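# How do you teach a robot to wipe a table?

Hi! I'm Jonalyn Malabanan, and I help out at the Flurik robot club, where kids and grown-ups work on the same project. This year our project is housework. I know, I know, you wanted lasers. But picking up a cloth is one of the trickiest jobs you can give a robot, and I want to tell you why.

Think about a toy block. It has the same shape every time you grab it, so a robot can learn that shape and get pretty good at it. Now think about a cloth. It folds, it flops, it bunches up in the corner. Every time you drop it, it lands in a new shape! Your fingers sort that out without you thinking about it. A robot has to learn it one try at a time.

So we set a table with ordinary stuff — a plush toy, a drink bottle, a pack of tissues, a red calendar — and the cloth goes near the robot's right hand. The other things matter too. A robot that wipes the table and knocks your drink over isn't much help.
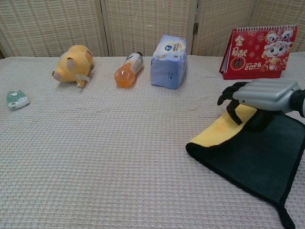
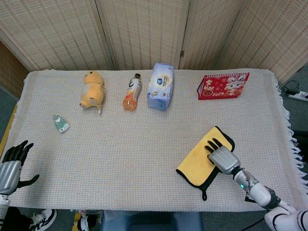 Each time the robot goes for the cloth, we call it a "try," and every try gets a line in our notebook. We had 127 tries written down by the end of our first month, and we're up to 251 now. Plenty of those lines just say "missed" or "dropped it." One says "grabbed the tablecloth instead," and that one still makes me laugh.

You might think the misses are wasted. Nope! When a try goes wrong, we look at what the fingers did. Did they close too soon? Did they push down too hard? Then we change one thing and go again. Only one thing, okay? If you change two, you won't know which one helped.

Want to feel what the robot feels? Put on a pair of thick winter gloves and lay a dishcloth flat on a table. Close one eye. Now pick the cloth up by one corner, using only two fingers, and fold it in half. I needed almost 4 minutes to get a fold I liked, and I've been folding things my whole life.

In April we're taking our notebook to the Inen club so we can swap ideas. They've been working on socks, and I have so many questions for them. How do you even find the open end?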